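4. Dar de alta un sorteo de entradas

Esta sección explica cómo preparar en Jendine un sorteo de pases de cine, desde la ficha de la película hasta la apertura de la participación. Necesita permisos de editor. Si solo ve el botón Consultar, pida el cambio de perfil a Widad Moussa.

4.1 Crear la ficha

1. Entre en Promociones y pulse Nuevo sorteo.
2. Escriba el título de la película tal como figura en el cartel de estreno.
3. Elija la distribuidora en la lista. Si no aparece, pulse Añadir y guarde antes de seguir.
4. Indique el número de pases dobles. El máximo por sorteo es 600.
5. Marque las salas donde son válidos los pases.

Nota: las salas del circuito Garside exigen un código por cada pase. Cárguelos en un archivo de texto, un código por línea.

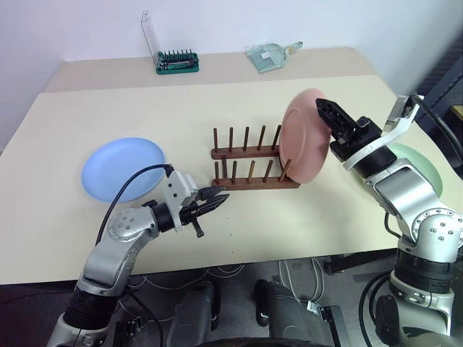

4.2 Fijar el plazo y la zona

1. En Plazo, escriba la hora de cierre en formato de 24 horas.
2. En Zona, seleccione las provincias admitidas. Con el campo vacío se aceptan participantes de todo el país.
3. En Límite por persona, deje el valor 1 salvo que las bases digan otra cosa.
4. Pulse Vista previa y compruebe que las bases se abren desde el enlace inferior.

Precaución: una vez publicado el sorteo puede ampliar la zona, pero no reducirla. Para reducirla hay que anularlo y crear otro.

4.3 Publicar

1. Pulse Publicar y confirme con su contraseña.
2. Espere 5 minutos y abra la página pública en una ventana privada.
3. Envíe una participación de prueba y bórrela después en Participantes > Pruebas.

Si la participación no aparece en la lista, consulte el apartado 7, Errores de formulario. La selección de ganadores se trata en la sección 5.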